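Coursework > Spring Projects > Textiles and Dyeing > Final Report

Red That Stays Red: Testing Madder on Cotton

I picked madder root because I wanted a real red and I'd already ruined one pillowcase with beets (they fade to a sad tan, don't bother). My question was pretty simple. Does the mordant matter more than the amount of dye? Every book in the library says yes, but they all say it in one sentence and move on, and I wanted to see it for myself.

I bought 500 grams of ground madder from Kodcombe, the mail-order place, and plain cotton from Arain. The cotton had some kind of finish on it, so I scoured everything twice with washing soda. The water came out yellow both times! After that I cut seven strips and gave each one a different bath: alum, alum with cream of tartar, tannin then alum, iron, soy milk, vinegar, and one with nothing.

Heat was my biggest headache. Madder goes brown if you let it get too hot, and the hot plate in the studio has two moods, off and volcano. I ended up sitting next to the pot for most of a Tuesday with a thermometer, lifting the lid and moving the pot on and off. I got a lot of reading done, at least.

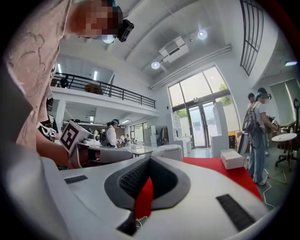 At work, pale pink shirt on the left.

The tannin and alum strip won by a mile. It came out a deep brick red and barely changed after five washes. Plain alum was more of a coral, and I liked it, but it lost some color in the first wash. Iron gave me a purple-brown that my roommate wants for curtains. Vinegar and the plain strip looked almost the same, like weak tea.

I also ran a light test by taping half of each strip under cardboard in a south window. I left them up for around 600 hours, counting nights, so the real sun time is a lot less than that. The soy milk strip faded worst. Next time I'd log daylight only.

Total cost was 106 dollars, mostly the madder. I have a jar left over, and I'm trying it on wool next.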